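机械臂分拣项目中期进展报告
提交单位:Flurkcombe 学院学生机器人社
资助方:Zestell 教育基金 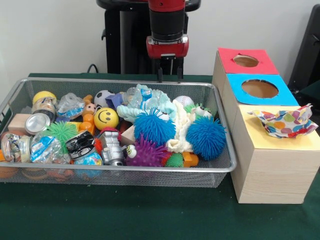
本报告覆盖项目第二阶段,从三月开始,到七月为止。按照资助协议,第二阶段的目标有两项:一是让机械臂从杂乱堆放的物品中逐件抓取,二是完成一套可供下一届学生接手的训练数据和操作文档。第一项基本完成,第二项完成了大半,剩余部分在后文说明。

一、工作内容

第一阶段使用的物品都是形状规则的积木,摆放时互不接触。第二阶段改为把物品堆进一个金属丝网筐里,由机械臂从筐中夹出。筐里的东西有带刺的软球、足球和棒球样式的球、绳结玩具、塑料袋、塑料瓶、带黄盖的玻璃罐、木块等等,软硬、大小、反光程度都不同。选这些东西是因为价格低,学生可以从家里带,坏了也容易补。

放置目标是带盖的方形木盒,木料未上漆。盒盖颜色不一样,有红色、浅蓝色和浅黄色,红盖和浅蓝盖上开有圆孔,浅蓝盖的孔大一些。投放练习目前只针对开孔的两种盖子,要求把小件物品从孔中放入。取盖动作列入第三阶段。

控制程序沿用社团自己写的 Mikuš 框架,本阶段重写了抓取点选择部分。原来的做法是取物体轮廓的中心,在物品互相遮挡时经常夹到两件东西,或者夹在筐边上。现在改为先判断哪一件在最上层,再在这一件上找两侧都有空隙的位置。夹爪下降前增加了一次与筐沿的距离检查,距离不够就放弃该抓取点,换下一个。

二、测试结果

本阶段共进行 700 次有记录的抓取,成功 614 次。成功的标准是夹起单件物品,离开筐沿后没有掉落。其余 86 次失败中,塑料袋和铝箔包装占比最高,主要问题是透明和反光表面的深度数据缺失,程序判断的高度偏低或者偏高。带刺软球的表现比预想的好,夹偏一点也能夹住。绳结玩具常和别的东西缠在一起,夹起后会带出第二件,这种情况按失败记录。

投放练习做得较少。红盖的圆孔小,物品姿态稍有偏差就会卡在孔边,目前只对小号软球和小木块有把握。投放部分的数据还不足以下结论,本报告不列成功率。

三、学生参与情况

参加本阶段活动的学生共 28 人,分为抓取、视觉和文档三个小组,每学期中段轮换一次。活动时间是下午四点到六点。新成员先在仿真环境里完成两次练习,再操作实机。实机操作时必须有一名受过培训的成员守在急停按钮旁,本阶段没有发生人员受伤。

五月有两周因期中考试暂停活动,抓取测试的进度因此推后。文档小组利用这段时间整理了故障记录,按现象分类,查起来比原来的流水账方便。

轮换制度有一个缺点:视觉小组换人后,标注标准出现了前后不一致,主要是被遮挡的物品要不要标、标到哪里。我们重新写了标注说明,并返工了 334 张图像。返工占用了六月的大部分活动时间。

四、设备与经费

夹爪手指在本阶段更换过一次,原配件磨损后夹持光滑物品时打滑。备件向 Hivonex 订购,到货比约定晚了九天,期间用自制手指代替,自制手指的测试不计入上述 700 次。

经费支出在批准的预算之内。备件和物品采购略超原分项,运输一项有结余,拟申请在两项之间调剂,调剂表随本报告附上。没有新增大件设备的计划。

五、未完成事项

操作文档中的标定一章还没有写完。现有步骤依赖老成员的口头说明,新成员单独照着做会漏掉零位确认这一步。计划在暑假前补完,并请两名没有做过标定的学生试做一遍。

训练数据已经整理好,但筐内物品的名称没有统一,同一种软球在不同批次里有三种叫法。需要统一命名后再移交。

六、下一阶段安排

九月恢复活动后,先做透明和反光物品的抓取。方案是从两个角度各拍一次再合并深度数据,代价是每次抓取会多花几秒。如果仍然不理想,就把塑料袋单独归为一类,只在筐内其他物品取完后再处理。

之后开展取盖和投放。三种盖子先分别练习,再合成完整流程:取盖、放入物品、盖回。浅黄色盖子没有看到可用的开孔,只能走取盖流程,抓取点需要另行设计。

校内展示定在十一月,届时会向低年级学生开放实机演示。希望贵基金能在十月前确认调剂申请,以便按时采购第二套手指备件。

附件:经费调剂表;故障记录分类汇总;标注说明(修订版)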